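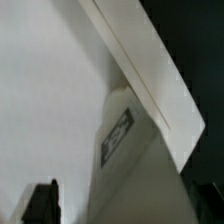
Patricio Sosa came to the workshop on Tuesday, before the lights in the corridor were on. He had promised the people at Fevia that the cover would be fitted by the evening, and he did not like to break a promise, even a small one.

He had seven screws in his coat pocket and a letter from Jerome Dimaculangan, which he had read on the bus. Jerome wrote that he was leaving Grondach in May. He did not write where he would go.

"You could have told me at lunch," said Patricio to the letter, and put it on the shelf. 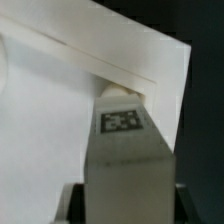

The white panel and the cream knob in its corner.

He bent down and looked at the corner for a long time. Jerome always began with the corners — he said the middle of a thing would look after itself. Patricio had never agreed with this. Now he took the first screw from his pocket and began with the corner, and at nine o'clock he telephoned Jerome.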